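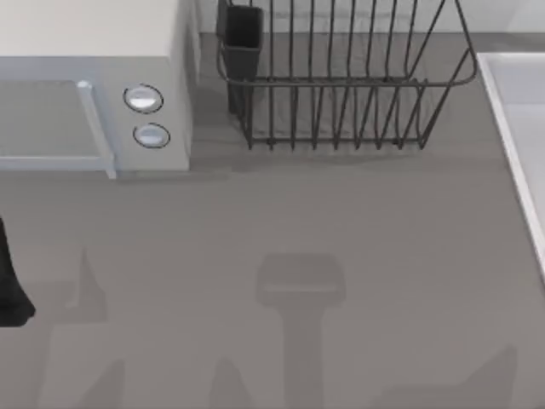 Match Data Analyst, Doltstead Rugby Club

Part-time, fixed term to the end of the season
Reports to: Head of Performance
Location: Plestano Ground, Doltstead, with some remote work

Doltstead is hiring an analyst to code matches and training for the senior fifteen and the development side. The squad plays in the Gallardo League, home and away, with 14 rounds remaining when the contract starts in December.

Duties

Code every senior match for set piece, ruck speed, tackle outcome, kick type and field position. The coded file is due by 9 a.m. on the morning after the game.

Maintain the club database, which holds 3,399 tagged lineouts. Older entries use a different set of call codes and need to be converted.

Prepare an opposition report of no more than four pages before each round. Reports cover lineout options, exit plays, and defensive line speed in the wide channels.

Operate the live feed to the coaches' box on match days — setup begins two hours before kickoff.

Requirements

A full season of coding experience in rugby union at club, school or provincial level. Working knowledge of spreadsheets and one video coding package. Knowledge of the current laws on the breakdown and the scrum. Availability for away travel.

Experience with Nerance tracking units is useful but not required. Training on the units takes 4 hours.

Pay

Match fee of $100 plus an hourly rate for weekday work. Travel and meals on away trips are covered.

To apply

Send a resume and one coded sample of a single half, with your code definitions attached, to the club office. Samples without definitions will not be reviewed. Shortlisted applicants will code a 20-phase test clip at the ground.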